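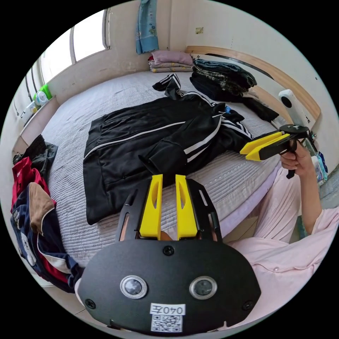
4. Findings: how sportswear stays in the home

4.1 The sample of garments

The interviews in Skarkton and Ternine covered 34 households. In each one, an adult member was asked to bring out every item of sportswear in the home that belonged to them, whether or not it was still worn for sport, and to talk through where it came from and what it was used for now. The garment logs that came out of these visits list 395 items. Of these, 78 are zip-front jackets of the kind usually sold as track tops or warm-up jackets. The rest are mostly T-shirts, leggings, shorts and hooded sweatshirts, with a small number of team shirts and one set of fencing breeches that we left out of the later analysis.

We did not ask people to bring out shoes or swimwear. Socks were left out after the pilot visits, where they took up most of the time and told us little. The interviews were planned to last 30 minutes, and most ran over.

The jackets turned out to be the most useful group for the question of this paper. T-shirts were hard for people to tell apart, and several participants gave the same history for two or three of them before correcting themselves. Leggings were replaced often and seldom remembered. Jackets were different. Nearly all of them came with a clear account of how they had been acquired, and the accounts were detailed enough to compare across households. For that reason the rest of this section deals mainly with jackets, and the other garments are brought in where they help.

4.2 From sport to everyday wear

Most of the jackets had been bought or received for a sport, or at least for a plan to take one up. Very few were still used that way. The usual path was a short period of wear for training, then a longer one of wear for errands, travel and time at home, and after that a stage which participants found harder to name. One woman in Ternine called it "being around." The jacket was not worn, but it was not put away either. It moved between a chair, a hook and the back seat of a car.

Earlier work on clothing use tends to treat this kind of movement as decline, with each new use ranked below the last. Our participants did not talk about it in that way. A jacket that had moved from the running track to the kitchen was often worn more than it had been before, and was described with more warmth. One man had used his for two winters of handball and then for many years of early mornings with the dog, and he regarded the second use as the proper one. Another had bought a jacket that was too stiff to train in and liked it only once it had been washed enough times to go soft.

The change of use was rarely decided on. When we asked when a jacket had stopped being for sport, people gave the date they had stopped the sport, if they could remember it, or they said it had never really been for sport at all. Only a few described a moment in which they had looked at the garment and given it a new job. These were nearly always cases of damage, such as a burn from an iron or paint on a cuff, after which the jacket became a work jacket for the garage or the allotment.

Visible branding played a part, though a smaller one than we had expected. Some participants in the Rosser district of Skarkton said they would not wear a jacket with a large logo to an office or to a meeting at their child's school. Others wore the same kind of jacket to both. Age explained some of this, and so did occupation, but neither did so cleanly. Several people drew a line between older sports designs, which they saw as ordinary clothes, and newer ones, which they saw as gym clothes. Stripes, contrast piping and a plain collar were mentioned as signs of the first kind. Reflective strips and thumb holes were mentioned as signs of the second.

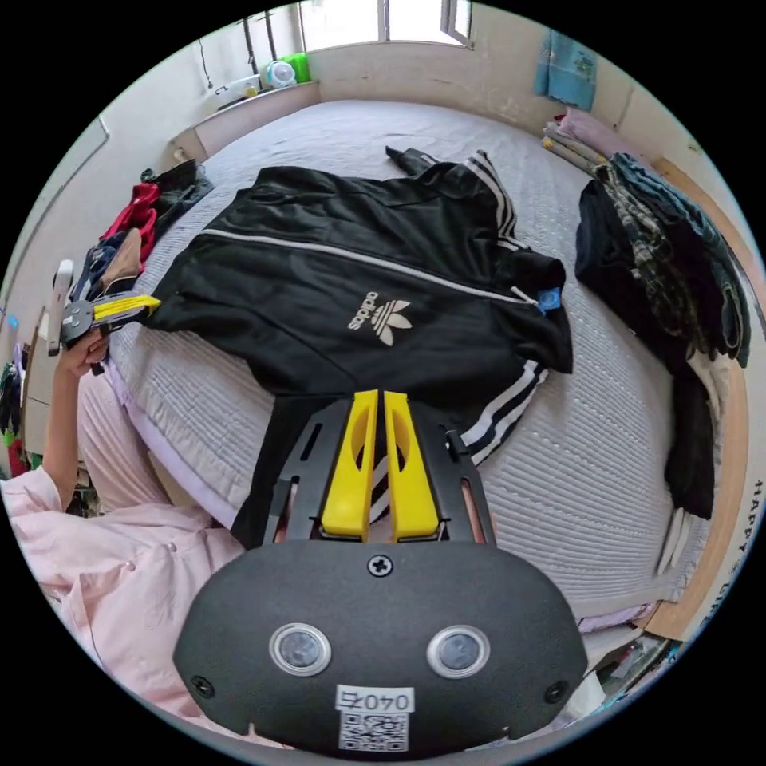 Figure 3. Track jacket with striped sleeves, laid out on a quilted bedspread.

4.3 Sorting as a household task

Clothes were sorted more often than they were discarded. Participants described going through their closets at the change of season, before a move, after a birth or a death in the family, and in January, when several of them linked it to putting away gifts. The bed was the most common place to do this. It was large, clean and near the closet, and the need to sleep in it later in the day set a limit on how long the task could go on. A few participants used the floor or a dining table. One did the whole job standing at the open closet and said that taking things out only made it worse.

The way of sorting varied. Some people made piles from the start. Others laid each garment out flat and looked at it on its own, checking the elbows, hem and zipper before deciding. This second way was slower, and those who used it kept more. We cannot say from interviews alone whether looking closely leads people to keep things, or whether people who want to keep things look more closely. In two homes both methods were in use by different members of the household, and this was a known source of argument.

Zippers deserve a separate mention. In the jacket group, a failed zipper was the most common fault named by participants, ahead of holes, stains and loss of shape. It was also the fault most likely to put a garment into a long wait. A jacket with a torn pocket was worn anyway. A jacket with a zipper that would not close was set aside "until I get it fixed," and several had been set aside in this way for years. Participants knew that a zipper could be replaced. What they did not know was what it would cost, and many guessed that it would cost more than the jacket was worth. Those who had in fact asked a tailor had mostly gone ahead with the repair.

Care labels and size tags were cut out in a fair number of the garments. This matters more than it may seem to. Drop-off points run by the Kadach resale service ask for the size and fiber content of each item, and participants who had cut out the label said that this had put them off. One had taken three jackets to the Ternine drop-off and brought two of them home again.

4.4 Keeping without wearing

The largest single group of jackets in the logs was neither in regular use nor marked for disposal. We refer to these as held garments. A held garment is one that the participant had not worn in the past year and did not plan to wear, but had looked at during at least one sorting and chosen to keep.

The reasons given for holding a jacket fall into a few loose types, and many jackets had more than one. Some were kept for another person, most often a child who was expected to grow into it. Some were kept as a record of a team, a school or a period of life. Some were kept because they had been expensive. A smaller group was kept for a task that had not come up yet, such as painting a room. There was also a set of jackets for which the participant could give no reason at all, and where our question led some of them to say that it could go. We returned to these homes by phone later in the study. In most of them the jacket was still there.

This last point bears on how disposal is usually measured. Surveys that ask people which clothes they intend to give away will record these jackets as leaving the home. Surveys that ask which clothes they own will record them as staying. Both answers were given sincerely, in some cases within a few minutes of each other. A log taken at one visit has the same weakness, and we would not put much weight on our own counts of garments that were about to leave.

Reet Dambrauskienė, who carried out the Ternine visits, noted a further pattern that the logs do not show well. Participants often put a held jacket on while talking about it. They then commented on the fit, the smell of the closet or the length of the sleeves, and in several cases kept it on for the rest of the interview. She suggests that the act of trying on is a step of its own - one that can bring a garment back into use without any decision being made. We did not ask about trying on in a planned way, and the interview guide has since been changed to include it.

4.5 Differences between the two towns

Households in Skarkton held more jackets than those in Ternine, but they also had more storage. When we compared only homes with a separate closet for coats, the difference was small. Access to repair was better in Skarkton, where there were tailors within walking distance of every household we visited. In Ternine, participants relied on one shop with short opening hours or on a relative with a sewing machine. As a result the Ternine logs have more home repairs, some of them very good, and more jackets waiting on a zipper.

Giving clothes away inside the family was common in both towns. In Ternine it went mainly from older to younger, as one would expect. In Skarkton we found a steady flow in the other direction too, with teenagers and young adults passing sports jackets up to parents and grandparents when they were done with them. The receivers tended to wear these often, and some of the most heavily used jackets in the whole sample had reached their present owner in this way.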